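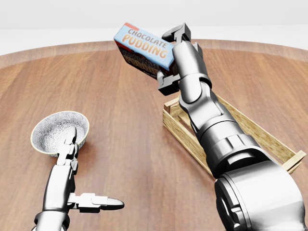

Unit 4: Shared ledgers and who writes to them

A ledger is a list of transfers in the order they were accepted. In a bank, one party keeps the list. In a distributed ledger, every node keeps a full copy, and the nodes need a rule for agreeing on the next entry.

Terms for this unit: node, block, hash, validator, fork.

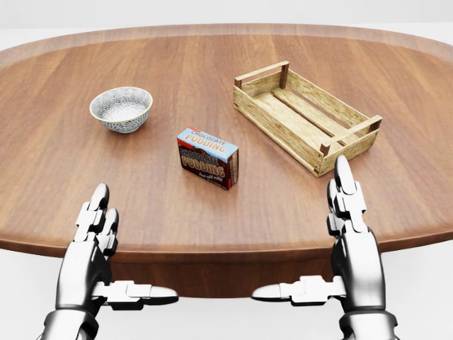
Each block carries the hash of the block before it. Change an old entry and its hash changes, so every later block stops matching. This makes tampering easy to spot – it does not make the first entry true.

We use cookies to remember your settings. Accept / Manage

Case: Udham and Sandhu ship goods through Skorncombe and record each handover on a ledger called Fesport. It has 4 validators, and 3 must sign a block. A block holds up to 200 entries. 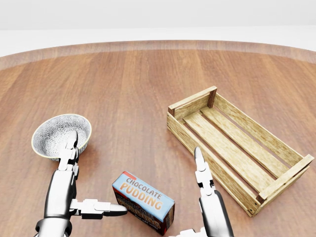
A token can stand for a physical item, but the ledger only stores what someone typed in. Take a white bowl with a gray petal pattern and a yellowish-cream rim. The entry may hold that wording and a serial number. If the bowl is swapped for another, the chain still checks out. Gunvor Tangen's reading calls this the entry problem; see section 2.

Before the next class, write one paragraph on who should sign when goods arrive damaged.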